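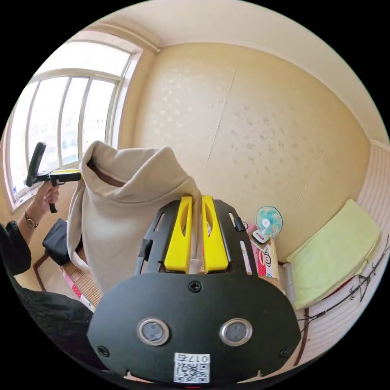
Handout 4: Where surnames come from, and why yours may be spelled wrong

OK, so last time we did first names and how they go in and out of fashion. Now I want to move on to family names, which behave very differently. Parents pick a first name. Hardly anyone picks a surname, and that makes surnames much slower to change and a lot more fun to dig into (in my opinion, anyway!).

The four big groups

Most European surnames fall into one of four groups. I'll use these terms all term, so please learn them.

Patronymics come from a father's name. Johnson, Peterson, Fernandez, O'Brien, MacDonald. The ending or the prefix does the work, and every language has its own favorite.

Place names tell you where somebody lived or came from. Hill, Wood and Atwater are the easy ones. Ibarra is a nice Basque case, usually explained from a word for a valley or meadow, and you'll find it all over Latin America today.

Job names: Smith, Baker, Cooper, Fletcher. Ask yourself what a fletcher did before you look it up. (Arrows.)

Nicknames: Short, Brown, Armstrong, Fox. I love these, but they're the hardest to prove. Was the first Mr. Fox sly, or red-haired, or did he live by an inn with a fox on the sign? We usually can't say, so write "probably" in your papers and I'll be happy.

Some names fit two groups at once. Garrido is normally listed as a nickname, from an old Spanish word for handsome. When Ignacio Garrido was in this class he spent most of November trying to find out which of his ancestors had earned it. He got back as far as a baptism record and then the trail went cold, but it was a great paper and I still hand it around.

Spelling

Please don't treat spelling as fixed. Before most people could read, the clerk wrote down what he heard, and the same man could be Reed, Reid and Read in three records. The name Dimaculangan is a good one to practice on. It's Tagalog, a whole little phrase packed into one word, meaning something like "cannot be lacking." Wilfredo Dimaculangan gave me 12 different spellings from his own family's mail, and I've put them on the back page.

Counting names

For the homework we'll use the parish list I handed out. It has 986 entries. Take out the repeats and you should get 943 people. If you land on some other number, check the widows first, as they're often entered twice under two surnames. Between them these people share around 200 surnames, so expect a lot of cousins.

What to do before next class

Pick one surname from the list, not your own. Put it in one of the four groups and give me two sources. A website with a coat of arms for sale doesn't count as a source, sorry!

Then write a page on how the spelling changes. Muser and Utura are both still free if you want a challenge. Fatau is taken.

Papers go in the tray outside my office, stapled, with your own name on the front.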